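Holmont Community Help > Computers > Old desktops

Stripping an office tower for parts: what comes out first?

Posted by Gollow_Shed, Monday

I have inherited a desktop tower from work, on the strict understanding that it never comes back. I want the graphics card, the hard drive and the memory out of it, and the rest can go to the tip with my blessing. The drive is in a blue plastic caddy. There's also an extra network card in there, presumably from a time when one network port was considered unambitious.
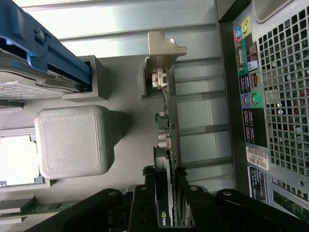
Photo: Gollow_Shed / Holmont members' gallery

Does the order matter? My brother-in-law says to start with the drive, but he once took a door off to paint it and we all had to live with the consequences for 11 weeks. Also, is there a sensible way to keep the bits apart once they're out? Last time I used a soup bowl.

Eirlys Voyle
(582 helpful replies)

Graphics card first, as it's the big thing in everybody's way. Mains lead out before you touch anything, obviously. Lay the case on its side, undo whatever holds the card's bracket, then find the little catch at the end of the slot and release it. Please find the catch. People forget the catch, pull harder, and then write to me.

Then the network card, same business. The memory has a clip at one or both ends of each slot. For the drive, unplug the data and power cables by the plugs and slide the caddy out. Squeeze the blue bits. On most office machines blue means "you're allowed to touch this".

As for storage, retire the soup bowl. Get a tray with pockets, so the drive can stand up in one place and the memory can sit in another without the two of them meeting. I keep screws in an egg box, labelled, and have about 5 left over every time regardless.
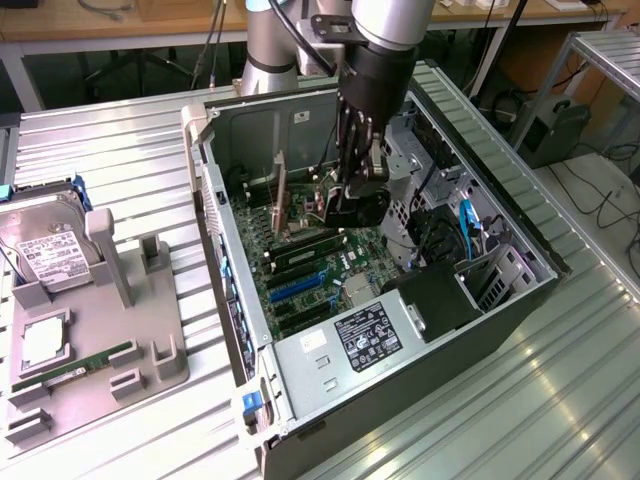

Should the processor come out too?

Yolanda Schumacher

Depends what you want it for. If the board is going to the tip anyway then yes, take it, they weigh nothing and somebody will want it. Heatsink off first, and give it a gentle twist if the paste has set like toffee. Lift the lever, lift the frame, pick the chip up by its edges. If the pins are in the socket, keep your sleeves out of there. I have ruined a perfectly good board with a cardigan.

Don't throw the cover away if you've got one for the socket.

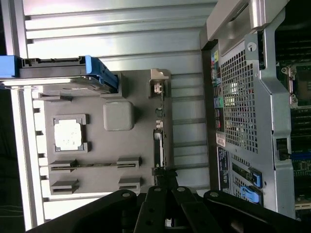 Sirkier, June

sirkier_dave

just did one of these. didn't bother with any order, it all came out. sold the card for less than the postage. the case makes a decent step for reaching the loft hatch

Eirlys Voyle replied:

Please don't stand on it, Dave.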